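Fovesbridge Forum > Bench Hardware > Cooling
2 min read - 67 comments - 3 shares

Cleaning a ribbed metal panel without pulling the board

idaza_bench
The unit is a Clevutberg controller, bought used. Ribbed silver metal panel on one side, dark strip next to it, then a flat metal rail with the green PCB right behind. The rail has fingerprint-like smudges and the panel has light scuffs. I want it clean before it goes back in the cabinet. Isopropyl on a lint-free wipe, or something stronger? 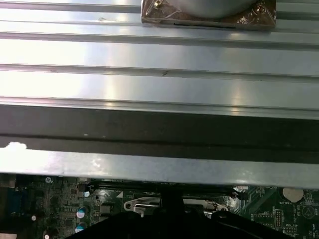
The board has to stay where it is. The connectors on it are brittle and I have already replaced one. Main concern is solvent running under the rail.

v_quiroga
Isopropyl, 99 percent. Dampen the wipe, never the part. Work along the grooves. Across them you leave lint on every ridge.

salinas_rework
Disagree on bothering at all. Prints on a rail do nothing to thermal performance. I have run units at 900 hours between services with worse.

v_quiroga
Skin salts mark bare aluminum over time. It is a five-minute job.

salinas_rework
If it is bare aluminum. Anodized or plated, no issue. Check before you wipe.

iara.b
Whatever you use, cover the small parts with a strip of Kapton first. I skipped that in March and spent an evening picking fibers off 0402s.

idaza_bench
Kapton it is. Any reason to avoid a soft brush in the grooves?

iara.b
None, if it is ESD-safe - the cheap nylon ones charge up.

200 views - Share - Report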